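Do You Need a Standing Desk? I Have Doubts

Last updated: Dec 20, 2022

My brother-in-law sent me a link to a standing desk last week with the message "you need this." I have received that message from four people now. Two of them own the desk in question and one of them, to my certain knowledge, uses it at sitting height from morning to night with a cat on it.

So I did what I usually do when people are very sure about something I'd have to pay for. I read the sales page slowly.

The desk is made by a company called Zarkari and it is a perfectly decent looking slab on two legs with a motor. Fine. What bothered me was the copy. I would be "more alert." My "energy" would "flow." There was a chart with no numbers on one side of it. Further down was a claim that 3,216 customers had reported better focus, with a little asterisk, and the asterisk led to a sentence saying the customers had been asked by the company, by email, after they bought it. Who writes back to a survey like that? People who just spent a lot on a desk and would like to feel good about it. I'd do the same.

I don't think standing is bad for you. I stood for most of my twenties, behind a counter at a hardware store, and at the end of a shift my feet hurt and my back hurt and I would have given a week's pay for a chair. Libor Vondráček, who worked the paint side, used to sit on an upturned bucket whenever the manager went to lunch. I never heard either of us described as unusually focused. Now I'm told the thing we were trying to get away from is a wellness product.

The answer I get when I say this is that you're supposed to alternate. Sit a while, stand a while. I believe that. I just don't see why it takes a motor. I get up to make coffee. I get up when the mail comes. When the phone rings I walk up and down the hall, because I can't talk sitting down and never could. That adds up to a fair bit of alternating, and it came free with the house.

Anqi Bai, who I used to share an office with and who is far more patient than me, bought one of the converter things you put on top of a regular desk, a Flondness. She was kind enough to let me borrow it for 20 days back in May. I kept notes, and I'm sorry to say they are dull. For the first few days I stood a lot, since it was new. By the second week I was leaning on it with both elbows, which can't be what the chart had in mind. By the end it was up in the mornings and down by lunch, and then it was just down. My back felt the way my back feels. Typing was slightly worse because the whole platform had a wobble to it, and when I hit the return key the screen shook like it disagreed with me.

Anqi still likes hers. She says her hips are better. I believe her about her hips. I also notice that she started swimming the same month, and when I brought that up she changed the subject.
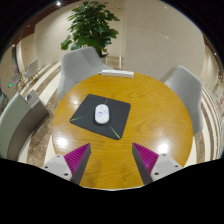
What I'd want to see, before I hand over more than 200 dollars, is something pretty simple. Take a bunch of office workers who did not choose the desk. Give half of them the desk and half of them a nudge to go for a walk at ten and at three. Check on them in a year, when the fun has worn off. Maybe this has been done. If it has, the sales pages I read were strangely shy about it, and I read 6 of them, including Kolář and Idar, which both use the word "ergonomic" as though it settled the matter.

"Ergonomic" is a word I've given up on — I have seen it on a snow shovel and a potato peeler. As far as I can tell it means "curved."

A few readers will write in to say the desk fixed their sciatica. Good, and I mean it. If you have a doctor or a physical therapist who looked at you and told you to stand more, listen to them and skip my blog. My complaint is with the step from "helped some people with a sore back" to "you need this," which seems to get made every time somebody has a warehouse full of motors to sell.

I told my brother-in-law I'd think about it. He sent back a discount code with his own name in it, so I suppose he gets something if I order. I haven't asked what.

In the meantime I bought a firmer cushion for the chair. It says "posture" on the label and I have no idea what it does.

Related posts
The Air Purifier Light Is Always Blue
Eight Glasses of Water, Says Who
I Wore the Sleep Ring and Slept the Same
Blue Light Glasses, Part Two

Contact | © 2022 All rights reserved | Back to top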